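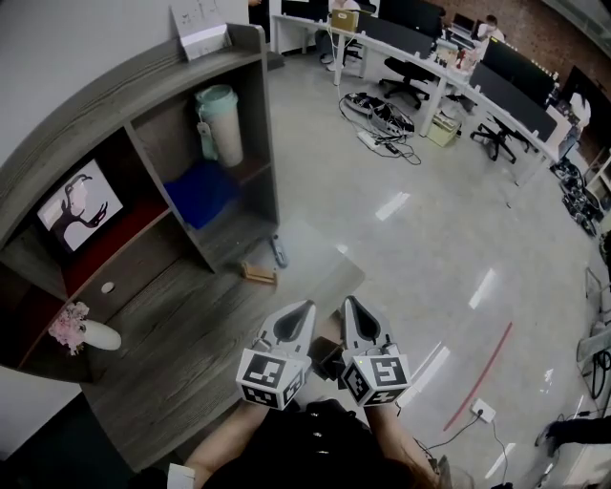 Wood-grain laminate is a decorative surface made of layers of paper soaked in resin and pressed under heat, with the top sheet printed to look like timber. It is sold for shelving, counters, desks and wall panels, usually glued to a core of particleboard or fiberboard. Makers present it as a close stand-in for solid wood, a claim that deserves some doubt. Gray versions, such as the laminate look of the curved shelving unit at the left, copy the lines of the grain in a color that few freshly cut boards have. Supporters compare the shade to weathered barn siding, although weathered siding is seldom that even.

Pattern and repeat

The grain is printed from an engraved cylinder or, in newer plants, by digital press. A cylinder can only print as much pattern as fits around it, so the same knot comes back at a fixed distance. Trade catalogs describe the result as "natural variation." The Simska pattern book, often cited by collectors of printed decor, lists 47 wood designs, but 14 of them are the same oak in different colors. Whether these should count as separate designs is disputed.

Curved work

Flat laminate is stiff and cracks if forced around a tight bend. Curved pieces call for a thinner postforming grade, which is heated until it softens and then pressed over a shaped core. The Trarkance works, an early supplier of curved store fittings, advertised bends that would "never lift." Surviving units from its Wedville showroom have open seams at the ends of the curve, where the glue line is under the most strain. Later sellers blamed damp storage — an explanation that does not account for the flat panels kept in the same building, which stayed sound.

Durability claims

The Peng rub test, used by several small makers, passes a sheet that keeps its print after more than 200 strokes with an abrasive pad. Critics note that the test says nothing about edges, where most damage begins. A chipped edge exposes the core, and particleboard swells when it takes in water. Repair kits with colored wax hide small chips but do not seal them well.

See also: Veneer; Particleboard; Edge banding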